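Home Organization for Small Kitchens
Session 6 handout: Sorting the utensils
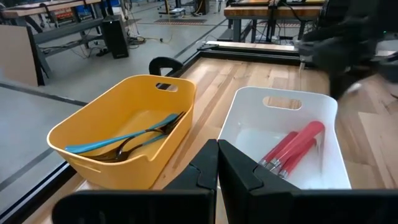 Welcome back, everyone, and thank you for bringing your drawers along last week (or the contents of them, at any rate). Tonight we leave plates and pans behind and turn to the small things, the forks and spoons and odd little tools that breed in the dark at the back of a drawer. Please keep these notes with your Florkamari folder, as we'll come back to them in March when we do the pantry.

1. Choosing how to sort

Most of us grew up with sorting by type: forks with forks, spoons with spoons. It works very well when everything matches. But plenty of kitchens have two or three sets bought years apart, and then I like sorting by handle color. Blue handles go in one bin, red handles in the other, and even a small child helping after supper can put things away without having to ask you.

Try it both ways at home before you settle. Give each one a proper week, please -- a single evening won't tell you much.

2. The bins

You want an open plastic bin with rounded corners, because crumbs wipe out of a curve so much more easily than out of a sharp corner. A handle cutout is a real kindness too, as you can hook a finger through it and pull the whole bin off a high shelf. Two bins in different colors, say a yellow and a white, are easier to tell apart than a matching pair.

Clamunetti and Rezende both carry bins in this general shape. I have no favorite. Do measure your shelf first, and measure the depth as well as the width, which I forgot to do with my own and have been paying for ever since.

3. Working on the table

Clear a good stretch of table and set the bins side by side, close enough that you can reach both without getting up. Then:

Empty one drawer only.
Pick up one piece at a time and put it straight into its bin.
Anything you can't place goes on a dish towel to your left.
Leave the dish towel pile until the very end.

It's fine for forks to lie crossed over each other at this stage. Straightening comes later, and if you start fussing with it now you'll still be at the table at bedtime!

4. For next time

Sort one drawer at home and write down what ended up on the dish towel. Bring the list and one piece you couldn't decide about. We meet in the Clirora room again, number 18, and the kettle will be on early for anyone who'd like to come and chat first.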